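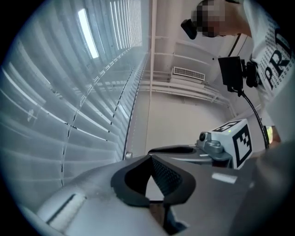

One of the Drever hand grippers at Gurnside, with its marker cube and camera up top.

Sep 8, 2026

The Drever pair is back in service! If you've been following my updates from Gurnside, you know both hand grippers were pulled off the schedule at the end of August, and a few of you wrote in to ask what was wrong with them. The short version is that they were out for six working days, the fix was mostly small stuff, and I got to stand there and hold tools while people who knew what they were doing did the hard part.

Quick catch-up for anyone new. The Drevers are the two units we carry around by hand to record how a job gets done, so the arms in the Sibiya cell can learn it. They get squeezed, bumped on table edges, passed from person to person, and set down a bit harder than they should be (guilty). By the end of summer they had 660 sessions on them and it was starting to show up in the recordings. The left unit would drift. You'd hold it still and the track would wander off slowly to one side, then snap back. The right one tracked fine but its fingers weren't closing evenly, so one side touched first and whatever you were picking up would get nudged before you had a hold of it.

Ivana Godoy looks after all the hand tools here, and she had the left one figured out before lunch on the first day. The marker cube had worked a little loose where it fastens to the body. It was so slight that I couldn't feel it until she put my thumb on it and told me to push. The software trusts that cube completely, so if it shifts, everything shifts with it. She took it off, cleaned the old adhesive out of the seat, put it back with fresh screws, and then made us all leave it alone overnight. I did not enjoy the leaving-it-alone part.

The fingers took longer. Định Thân, who came over from Tetness to help with the cell, had the right unit open for most of two days. The linkage behind the jaws had picked up lint and grit, and one of the return springs was tired. He swapped both springs, even though one looked okay to me, and he went through the left unit the same way while he was at it. His view is that the two should always be in the same state, so that if you swap hands you don't feel a difference. Makes sense! I'd been favoring the left one for months without really knowing why.

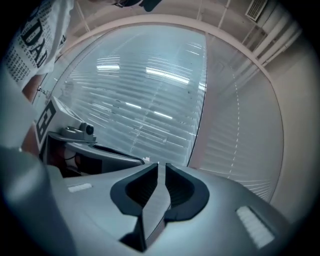
Calibration was the part I was dreading, mostly because the last time we did it I got it wrong three times in a row and had to call somebody. Ivana has rewritten the routine since then and it's a lot friendlier. You start with the jaws nearly touching and check the gap by eye, you close and open them slowly while the software watches, and then you bring the second unit in so its marker gets read as well. Our room makes that a little tricky. The ceiling lights bounce off the big window in front of the blinds, and a bright patch like that can wash out part of a view if you point a camera straight into it. So you work with a bit of patience, turning slowly, and you repeat a pose if the software grumbles. Also, wipe the lenses first. I skipped it on my first try and had to start again, with Ivana watching the whole time and saying nothing, which was worse than if she'd said something.

Some people have asked why we don't just calibrate in a darker room, and we could, but the recording happens in here. Định feels pretty strongly about this one. If the check passes in perfect conditions and then the real session is done under the same old ceiling lights, you haven't learned much about how the thing will behave. He'd like it tested where it's used, and after watching him do it I've come around.
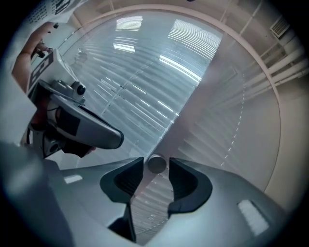

He also changed how we check the two units against each other. We used to calibrate each one alone and assume they'd agree. Now there's a step where you hold both, bring the noses in toward each other, back them off, and compare the distance the software reports with what the tape measure says. On the first go ours disagreed by 6 millimeters, which is plenty to ruin a two-handed job like folding a cloth or putting a lid on a jar. The culprit was an old settings file that still had the cube in its previous position. Once that was replaced the numbers settled down and we ran the check again, and then once more for luck.

There are a few new house rules as well. Finger pads get wiped at the end of each day with a damp cloth (no solvent, please, it makes the rubber go shiny). The cube gets the thumb test before the first session, every time. If a unit is dropped, even onto carpet, it goes back to Ivana's bench and somebody writes it down – no quiet returns to the shelf. I know who I'm talking to there, and one of them is me.

The Sibiya cell itself was never down through any of this. It kept running on what it had already learned, and the folks over there tell me they hardly noticed we were gone, which stung a little. They'll start getting fresh recordings from us again this week, beginning with the drawer jobs and then the jar lids, since those are the ones where the uneven fingers hurt us most.

I did my first full session on the repaired pair this morning and they feel great. The squeeze is lighter than I remember and my right hand wasn't sore afterward. Ivana wants to hear about anything that feels off during the first couple of weeks, even if you think it's just you. Leave her a note on the bench, or grab her when she's got a coffee in hand. Spare springs are on order from Tetness, and I'll post again when they get here.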